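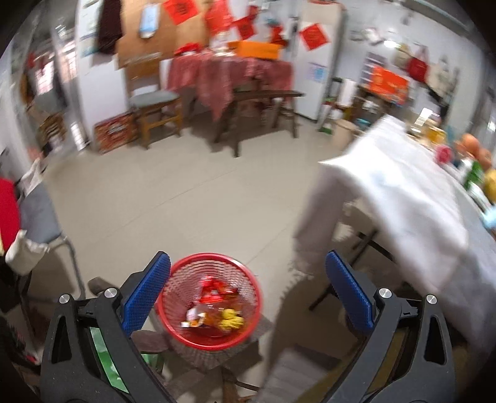 La pinza abierta, con las almohadillas azules, junto a una cesta roja con envoltorios brillantes.

Preguntas frecuentes sobre la recogida de demostraciones en casa

Soy Afiq Ismail y llevo la parte de recogida de datos de Cirner. Casi todo lo que hay en esta página lo he contestado antes por correo, a veces tres veces en la misma mañana, así que lo he ido juntando. Si eres colaborador nuevo, empieza por arriba. Si ya tienes la pinza en casa y algo no funciona, baja directamente a lo de la batería y las subidas.

Última revisión: 22 de mayo de 2025

¿Qué tengo que hacer exactamente?

Coges la pinza, le das a grabar y haces una tarea de casa con ella: pasar caramelos de un cuenco a otro, recoger la mesa, guardar fruta, doblar un paño. Cada intento de principio a fin lo llamamos episodio. De esos episodios aprende el modelo, que luego tiene que hacer lo mismo con un brazo y sin ti sujetándolo. No hace falta saber programar ni haber tocado un robot en tu vida (yo venía de la hostelería, no te digo más).

¿Cuánto dura un episodio?

Lo que dure la tarea. Coger un caramelo y dejarlo en otro sitio son unos segundos; recoger una mesa entera puede ser un buen rato. Lo único que te pido es que no juntes cinco tareas en una grabación. Corta, respira, y empieza otra.

¿Cuántos episodios pedís?

El encargo normal es de 600 por casa, repartidos entre 21 tareas de la lista. Ya sé que suena a muchísimo, pero cuando le coges el ritmo van cayendo. La ronda actual se cierra en julio, con 3000 episodios entre todas las casas. No tienes que hacer las tareas en orden ni el mismo número de cada una, aunque si me mandas casi todo de la misma te voy a escribir, ya aviso.

¿Tengo que ordenar la casa antes?

¡No, por favor! Es la pregunta que más me hacen y la que más me gusta contestar. Queremos mesas con cosas encima, sillas con ropa, el mantel que usas tú y la decoración que tengas puesta. Un modelo entrenado en mesas vacías se pierde en cuanto ve una mesa normal. Eso sí, quita lo que lleve datos personales: cartas del banco, informes médicos, pantallas encendidas, fotos de familia.

¿Y si tengo mucha luz de la ventana o brillos en el suelo?

Graba igual. Los reflejos en los envoltorios, el mantel medio quemado por el sol, la sombra de la mesa... todo eso nos sirve. Si puedes, repite la misma tarea a otra hora del día, con persianas o con la lámpara. Lo que no puedo aprovechar es una grabación tan oscura que no se distingan las puntas de la pinza.

¿Qué objetos puedo usar?

Los tuyos. Caramelos envueltos, fruta, botes, cestas, paños, cajas pequeñas. Me encantan los caramelos, por cierto: brillan, resbalan, se enganchan unos con otros y al agarrar uno se mueve el montón entero, que es justo donde el modelo falla más. Nada de cuchillos, cristal fino, medicamentos ni líquidos calientes. Tampoco animales (me han preguntado).

¿Cómo sujeto la pinza?

Con una mano, sin apretar la muñeca, y acercándote al objeto despacio. Empieza el episodio con las dos mordazas bien abiertas y un poco apartado, de forma que se vea lo que vas a coger antes de cogerlo. Luego entra, cierra, levanta, lleva, suelta y vuelve a apartarte. Esa retirada del final se le olvida a todo el mundo la primera semana. A mí también se me olvidaba.

¿Puedo ayudarme con la otra mano?

En las tareas marcadas como «una mano», no. Si la cesta se desliza al rozarla, deja que se deslice y corrige con la pinza. En las de «dos manos» sí puedes sujetar el recipiente, pero procura no pasar el brazo por delante de la cámara.

Se me ha caído el caramelo. ¿Borro el episodio?

No lo borres. Si lo recoges y terminas la tarea, es un episodio bueno, casi diría que mejor que uno limpio, porque enseña a recuperarse de un error. Si lo has dejado a medias (el caramelo debajo del frigorífico, por ejemplo), márcalo como «fallido» en la aplicación y sigue. También los uso, solo que van por otro lado. Borra nada más que los que tengan un problema de privacidad o en los que hayas empezado a grabar sin querer.

¿Puede salir alguien de mi familia?

Mejor que no. Si alguien cruza por detrás, para y repite. Si te das cuenta después, pulsa «revisar» y pon el minuto en la nota; lo miro yo antes de que entre en el conjunto. Los menores no pueden salir bajo ningún concepto, y en ese caso sí, borra la grabación directamente.

¿Qué escribo en la descripción?

Una frase corta, como se lo dirías a alguien que está contigo en la habitación. «Coge un caramelo rojo de la cesta y déjalo en la mesa» está perfecto. «Tarea 4» no me dice nada. Puedes escribir en el idioma que te salga mejor, y no te preocupes por las tildes, que las arreglamos luego. Si hay dos cosas parecidas, dime cuál es: el envoltorio amarillo, el de la izquierda, el más grande.

¿Qué es Kandpal?

Así llamamos a la aplicación donde se suben y se etiquetan los episodios. La verás con ese nombre en el móvil. Guarda hasta 3000 grabaciones en local, de modo que si te quedas sin wifi puedes seguir trabajando y subirlo todo por la noche.

La subida se queda parada. ¿Qué hago?

Primero mira si el móvil tiene activado el ahorro de batería, que casi siempre es eso. Si no, cierra Kandpal, vuelve a abrirla y dale a «reanudar». No desinstales la aplicación con subidas pendientes, porque las pierdes. Si al cabo de una hora sigue igual, mándame una captura y lo vemos.

La pinza no cierra bien o las almohadillas se han desgastado

Las almohadillas azules son de recambio y van dos pares en la caja. Si las mordazas no quedan simétricas al abrir, no fuerces los ejes: escríbeme. Las piezas las corta Rullaser y las montamos nosotros en Iseo, así que un repuesto suele tardar unos días. Mientras tanto no grabes con una mordaza torcida. El modelo se cree lo que ve, y luego me toca descartar la tanda completa.

¿Hay que calibrar cada vez?

Al empezar la sesión y siempre que la pinza se lleve un golpe. Abres del todo, cierras del todo, dos veces, con la cámara mirando a una superficie quieta. Si Kandpal te pone el aviso naranja, repite.

¿Cuándo se cobra?

A final de mes, por episodios aceptados. Los «fallidos» bien marcados se pagan igual que los demás. Los duplicados no, y se nota enseguida cuando alguien ha grabado el mismo movimiento con los mismos objetos sin cambiar nada de sitio. Mueve la cesta, cambia de mesa, ponte al otro lado. Con eso basta.

¿Puedo ver lo que ha aprendido el robot con mis datos?

Pues sí, y es lo más bonito de todo esto. Después de cada ronda enviamos un vídeo corto a las casas que han participado, con los aciertos y también con los desastres. Si no te llega, mira en el correo no deseado y luego me escribes desde el botón de ayuda de Kandpal, que lo leo yo.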